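In Defense of the Dead Phone

I own a drawer. You own one too, so don't look at me like that. Mine is in the kitchen, under the one with the forks, and it holds every telephone I have bought since I stopped having one attached to the wall.

My wife calls it the cemetery. I prefer to think of it as a savings account that pays no interest and loses value every year, which also describes my savings account.

The case against the drawer is well known. Articles appear every January, when we are all feeling fat and guilty, telling us to gather up our old electronics and set them free. Here in Talthorpe the recycling center sends out a flyer with a smiling battery on it. The battery has eyebrows. It would like me to drive out past the car wash between nine and noon and hand over my phones, with their chargers, sorted by type. I have never sorted anything by type, and I don't intend to start for a battery.

I did once try the respectable way. A company called Giltach offered to buy used phones by mail, and its website asked me a long series of questions about scratches. Was the scratch visible at arm's length? Could I feel it with a fingernail? I have been to doctors who took less interest. At the end of it I was offered three dollars for a thing that had cost me 300, and I was supposed to print the label myself. I put the phone back in the drawer out of spite, where it has now appreciated in sentimental value to at least eleven. 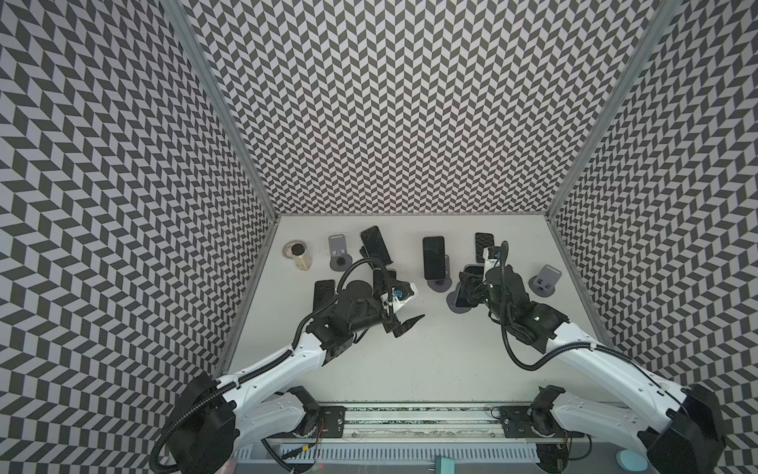

What we are really keeping

People assume the drawer is about laziness. There is some of that. But I'd argue it is mostly about the fact that a phone is the only household appliance that knows you. My toaster has been with me for longer than any phone, and if it went tomorrow I would say "huh" and buy a toaster. It doesn't have my mother's voice on it.

One of my phones does. It's a message of hers from years back, in which she explains at length that she is calling to say she has nothing to say, and then says it. I have been told I can move that message to a cloud. I was told this by a very patient young person at the phone store in Sevton, who also told me my plan was "legacy," a word I had only heard used about dead senators. I nodded and went home and did nothing. The message lives in the drawer. I know which phone it is and I know which cord fits it, and I am the only person in my house who can say either of those things.

Then there are the photographs. The phone before this one has 3000 of them, and I'd guess 80 are worth looking at. The rest are parking spots, wine labels, and the inside of my own pocket. Every expert says to go through them and delete the bad ones. The experts have clearly never tried it. You sit down after supper to throw away a parking garage and by eleven you are remembering what you were doing in that garage, and whose birthday it was, and that you left the cake on the roof of the car.
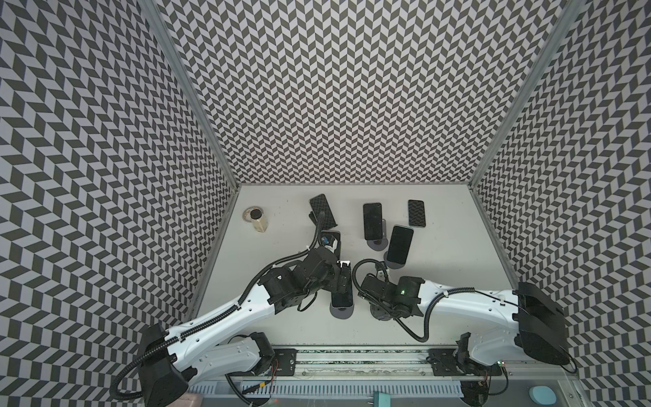 I will grant the other side one point. The makers would like us to buy a new one every couple of years, and the drawer is what makes it easy. If I had to walk each old phone out to the yard and bury it, with a few words, I might hang on to the current one longer. The drawer lets me be disloyal without any paperwork. My father kept a Yuen radio going from before I was born until well after the year 2000, mostly with tape, and he would have thought my drawer was a disgrace. He also had a basement with four lawn mowers in it, so I take his opinion with some salt.

My wife has proposed a compromise. I may keep two phones, the one with my mother on it and one other, and the rest go to the battery with the eyebrows. I said I would think about it. I have been thinking about it since spring, and in the meantime the drawer has stopped closing all the way, and I've begun keeping the newer arrivals in with the forks.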